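**May, laundry cell, gripper fault**

Third trip on the same fault: the gripper controller reports "grasp confirmed" with nothing between the fingers. It then lifts, transits and opens over the drop point as if it had a load. Tevon firmware, Mondar fingers, pale cloth on the surface. The log has 204 grasp attempts since the last reset, 127 of them marked good. I don't trust the second number.
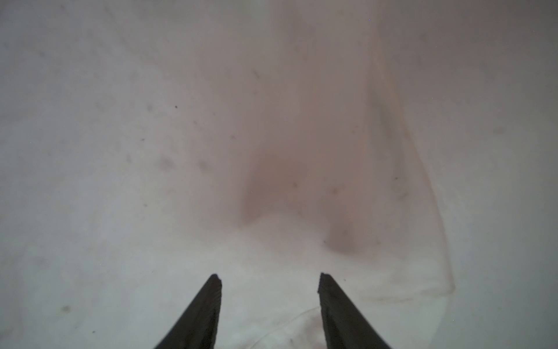
Why does the controller confirm an empty grasp? The confirm threshold is on motor current alone, and friction in the left finger linkage now draws enough current at mid-stroke to cross it.

Checked by hand with drive power off and the lockout on. Left side binds near mid-stroke, right side moves freely. Cycle counter reads 3,137. Do-yoon Bae suspects the Koo bushing. I would also look at the preload, which was changed when the fingers were swapped.

Basket picks are the worse case. Dark cloth over the rim can snag, and a false confirm there means the arm lifts at full transit speed with 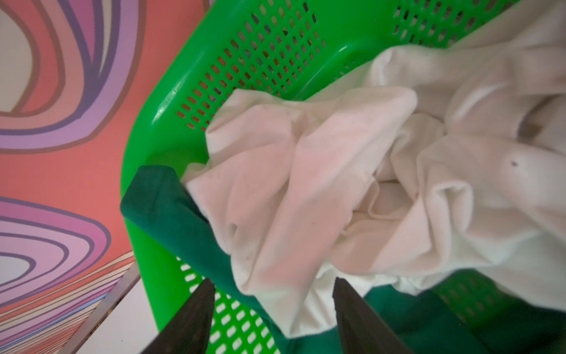
no force limit active — the limit is only armed during approach. That is a safety matter and goes ahead of the bushing.

Changes so far:

- force limit armed for the whole lift
- confirm needs current plus finger position, held for up to 2 s
- Skaltavov script stopped until the bushing is out

Still open: whether the 127 can be re-scored from logged finger position. Sample rate may be too low.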